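Search this site Search Go
Threading keys on a split ring with two arms: does a pause before contact help?
Project report, Wahyudi Liem and Lotte Dekker
Reading time: 3 min 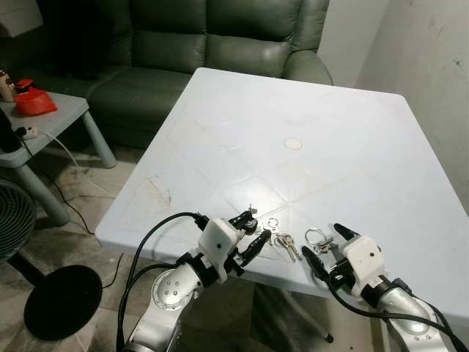
Figure 1. Key task on the square table. A loose split ring lies between the grippers, near the left one, with the keys to its right.

Introduction
In our project we studied how a policy learns a task where both arms must work together on very small metal parts. We chose keys and rings because most people know this work from home, and most people find it annoying too. A split ring must be opened a little, and the key must enter the gap while the ring is held still. Our supervisor, Geert Goossens, asked us to keep the question narrow. So we compared only two ways of giving demonstrations.

Method
All demonstrations were made by teleoperation of both arms. We collected 600 demonstrations in total, half of them in each style. In the first style, which we call "flow", the operator moves from the grasp to the insertion without stopping. In the second style, "pause", the operator stops both arms for 2 seconds when the key is close to the ring, and then continues. The same two operators made both styles, and they changed style after every block, so that tiredness would not fall on one style only.

The recordings were cut and labeled with Kustis, a small tool written by Ji-hoon Won in an earlier project. Later we divided the episodes into 1,935 segments: reach, grasp, align, insert and release. Failed grasps that the operator repaired were kept. We removed an episode only when a part fell on the floor.

We trained one policy for each style with the same settings. Each policy was then tested in 200 trials. The keys were placed by hand before each trial, in positions from a printed list.

Results
The pause policy was better at the align step. It brought the key to the ring opening more often, and it pushed the ring away less often. For the grasp step we found no clear difference between the policies, as we expected, because the styles are the same until that point.

There was one problem that we did not plan for. In some trials the pause policy stopped near the ring and did not start again. We think that the observations during the pause look almost equal, so the policy can not know how long it has already waited. When we removed most of the still part from the training episodes – and kept only the short slowing down before it – these long stops became rare, and the align step stayed good.

Discussion
It seems that the useful part of the pause is the careful position which the operator reaches before stopping, and less the waiting itself. We can not be sure of this with one table and one kind of task. The tabletop also has shallow grooves, and a thin ring lying over a groove may be easier to pick than a ring on a flat surface. We did not record the grooves as a variable, and we regret this.

Svend Snorradóttir suggested repeating the tests with a rubber mat under the keys. We would also like to try keys with plastic heads.

Last updated: November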